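Workshop Notebook, Handling Laboratory
Entry: Mar 20, 2020
Recorded by: Shaohua Fang
Subject: Demonstration session for visitors from Bradora

The visit was held in the main laboratory and the adjoining meeting room. The Bradora party consisted of four engineers from the packaging side and one purchasing officer. They had asked to see the hand-held gripper in use and to learn how recordings made with it are turned into motions for the arm in the Zutitcombe cell. The program followed the outline circulated last week, except that the talk on data storage was moved to the end at the request of the visitors.

Safety briefing was given at the door. Visitors were asked to stay outside the yellow line whenever the arm was powered. Bags and coats were left in the meeting room. Two visitors had not received the site form in advance and completed it on arrival, which delayed the start by 15 minutes. The form should be attached to the invitation in August, when the second group is expected.

Part one was the introduction to the task set. The current set, named Prurnau in our files, holds 1,593 recordings, of which 1,129 have passed review. The remainder are waiting for review or have been set aside. The visitors asked why so many were still open. It was explained that one reviewer has been assigned to the work since the winter and that a second is being trained. The acceptance rules were handed out on paper. One rule, concerning recordings in which the operator pauses before closing the fingers, was judged unclear by the visitors, and I agree with them. It is to be reworded.

Part two was the hand-held demonstration at the white table. The operator showed the approach, the close, the lift and the release at slow speed and then at normal speed. Visitors were then invited to try the tool themselves. Most of them closed the fingers too early and approached from too high. After a few attempts their movements became steadier. The purchasing officer had a very good feel for it and was asked to repeat the approach for the others.

Condition of the finger pads was noted during this part. The dark grey foam on both fingers is worn. The left pad is torn at the tip, with a thin flap curling out past the end of the block, and the right pad is creased, with a ragged lower edge. Both are to be replaced before any further recording for Prurnau. The threaded inserts in the green arms were checked by hand and left as they are.

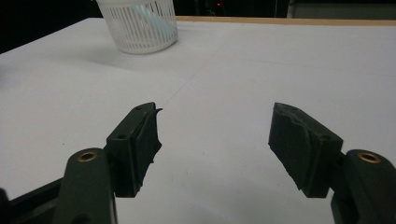 Can a motion recorded with the hand-held tool be played back on the arm without changes?
The recorded path has to be converted to the arm's own coordinates and checked against its reach and speed limits, so some motions are slowed or rejected before they are run.

Part three was the demonstration on the arm itself. Three converted motions were run in the Zutitcombe cell. The first and second completed as planned. The third stopped short when the speed monitor tripped. The cell was reset and the motion was run again at a reduced rate, where it completed. The visitors did not object to the stop and asked to see the log, which was shown on the side screen. The cause has not been settled. My own view is that the limit was left at the value used for the McIver trials, and this should be confirmed against the settings file before anything is altered.

Part four was discussion in the meeting room. Bradora would like to know whether 200 recordings of one new item would be enough for a first trial. No commitment was made. The answer depends on how much the item varies in shape and on how it is presented to the arm — both points were left with the visitors, who will send samples and a drawing. They also asked whether their own staff could make the recordings. This is possible in principle after a day of instruction, subject to approval by the head of laboratory.

Actions from this session:

Replace foam on both fingers and enter the date in the tool record. S. Fang.
Compare the speed limit in the Zutitcombe cell with the McIver settings file. Controls group.
Reword the acceptance rule on pauses and issue a new sheet. Review group.
Send the visitors the slides and the blank instruction form. Office.
Attach the site form to all later invitations. Office.

The cell was powered down and locked after the party left. The key was returned to the cabinet and signed for. The remaining copies of the acceptance rules are in the second drawer of the meeting room — please do not hand them out until the new wording is ready.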